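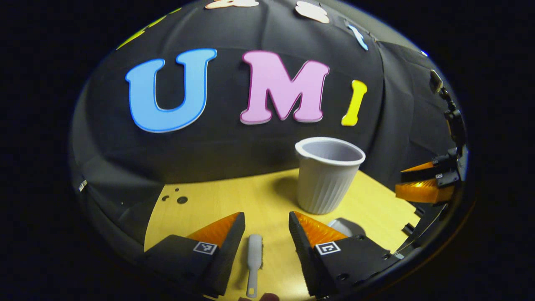 5. Hanging the cloth and fixing the letters

The Brunimdale leaflet says the black cloth hangs flat straight from the packet. We doubt it. Allow 70 minutes for this section.

1. Drape the cloth behind the table, with its lower edge below the tabletop.
2. Pull out the worst folds by hand. Some creases will stay — the leaflet's "self-smoothing" claim did not survive our Sunday trial.
3. Lay out the foam letters on the table first and check the spelling.
4. Fix the middle letter, then work outwards.
5. Press each letter for 8 seconds.

Note: Drosham pads are sold as removable. Test one on a corner of the cloth before you believe it.

Caution: do not iron the cloth with foam attached.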